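Filed under: Kitchen Safety / Small Appliances / Reader Problems

Before you let a robot arm near the sink

I have been hearing that a kitchen arm will do my dishes since well before this column started, and the latest promise I saw put it at 2030. Fine. In the meantime people are bolting them to floors next to running water, and the mail I get is about what happens then.

Davoud Farahani wrote to me in December. He had a Moya arm on a Gorberg pedestal, set up to turn the faucet on and off. It worked for 18 days. Then the arm opened the tap, lost track of where the handle was, and stopped with the water running and a dishcloth over the drain. The controller logged it as a completed task. He paid more than 600 dollars for the floor.
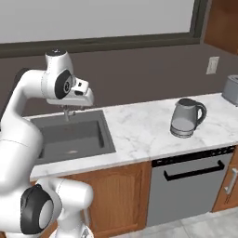 Davoud's installer blamed the cloth. I don't buy it. A machine that can't tell an open tap from a closed one shouldn't be left alone with either, and the Dandarum software he was running had no check for it at all. The update is supposed to fix this. I'll believe it after a winter of use.

If you have one anyway, do the following.

Clear the basin every time. Cloths, sponges, peelings, all of it.

Put a leak sensor on the floor in front of the sink cabinet and wire it to a shutoff valve. Do not wire it to the robot.

Keep the stop button where you can hit it without reaching past the arm. Davoud's was on the pedestal, on the wet side.

Run any new routine with the water shut off underneath, and stay in the room. I'd say 72 hours of supervised use before you even think about going to the store.

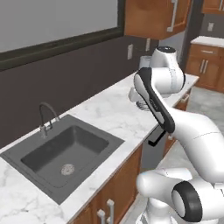

Electricity is the part the Urenus brochure skips. Any outlet near a sink should be GFCI protected, and you should press the test button yourself — don't take the installer's word. Look at what else shares the wall, too. With an outlet under the upper cabinet and a thin dark cord hanging near the plate beside it, I want to know how far the arm can swing before I let it move on its own. Tie cords up short, and move anything that plugs in out of reach.

Wipe the gripper with a damp cloth only, power off. Spray cleaner gets into the joints.

Updated March 27, 2018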